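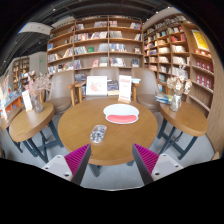
Curel Books Opens Reading Area at Cirnham Store

CIRNHAM, December – Curel Books today announced the opening of a reading area on the main floor of its Cirnham store. The area is open to all visitors during regular store hours, and no purchase is required to use it.

The reading area is furnished with beige upholstered armchairs with light wooden armrests, placed near a round wooden table where visitors may set down the books they are considering. A smaller side table with a vase of dried pale pink flowers stands to the left, and the floor is carpeted in gray. Small display signs are placed on both tables.

"Our customers have asked for somewhere to sit for as long as this store has been open," said Güven Güneş, general manager of Curel Books. "Many of them were reading on the stairs, or leaning against the shelves in the history section. We wanted to give them a proper chair and enough light to read a chapter before deciding."

The project was planned over the summer and carried out in the fall. To make space, the store moved its calendar and gift wrap displays closer to the front registers and combined two shorter bookcases into one. The total number of titles carried at the Cirnham store has not changed. Design work was handled by Bouzid Interiors, which also prepared the plans for the children's section at the company's other location.

Visitors may bring unpurchased books from any part of the store to the reading area. Books that are not purchased may be left on the table, and staff will return them to the shelves throughout the day. Drinks with lids are permitted. The store asks that food be kept outside and that telephone calls be taken in the entrance hall.

Beginning in January, the area will also be used for a monthly evening reading group. Each meeting will start at 5 p.m. and will be led by a member of the bookselling staff. Additional folding chairs will be brought in for these evenings, and attendance will be limited to 50 people. Registration is free and may be completed at the information desk. The first title will be announced in the store before the end of December.

A selection of desk and reading accessories from Fanex will be sold at the Cirnham store through the winter season. Customers who spend $60 or more on books in a single visit during December will receive a cloth bookmark while supplies last.

"A bookstore should be a place where people feel free to take their time," Güneş said. "We look forward to welcoming readers from Cirnham and the surrounding towns, whether they stay for five minutes or for the afternoon."

About Curel Books

Curel Books is an independent bookseller with two locations. The company sells new fiction, nonfiction, and children's titles, along with stationery and gifts. Press inquiries may be directed to the store office in Cirnham.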